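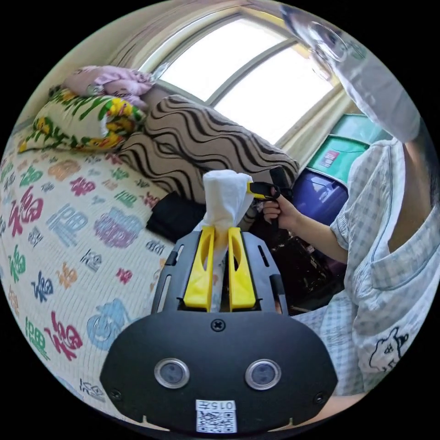
A white towel, bunched up and held beside a bed.

Fold the Towels Where You Live
By Noura Zein

Every fall, usually in October, the home pages tell us to set up a proper laundry station. Italport sells a folding table for it. I think the table is a mistake, and so is the idea that folding needs a room of its own.

I had one of those tables for four years. It held mail, a broken lamp and my son's shoes. The towels got folded on the bed, same as before.

A bed or a padded blanket gives a soft towel something to lie against. You can spread it out, find the corners and sit down while you do it. Two people can work side by side and talk. My neighbor Karim Geagea says a hard flat surface makes a sharper crease, and he's right. I don't need a sharp crease on a towel that will be used by tonight.

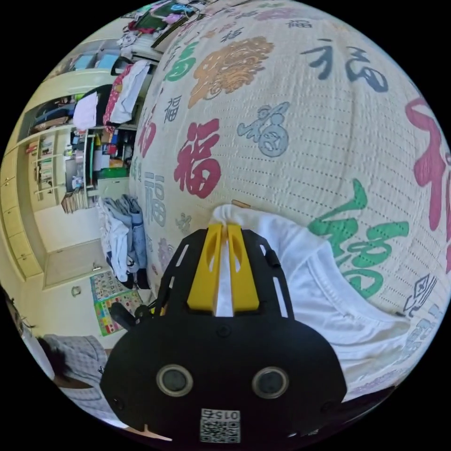
What the shelf is for

The other half of the argument is distance. Clothes get put away when the shelf is in the same room as the folding. Mine is 13 steps down a hall - far enough that a stack will sit overnight on the nearest chair. I would move the shelf before I bought another table.

Open shelves get criticized for looking messy. Let them. Shirts next to books are still shirts you can find, and a child can reach for one without asking. I gave my table to Afaf Bataineh, who grows tomato seedlings on it.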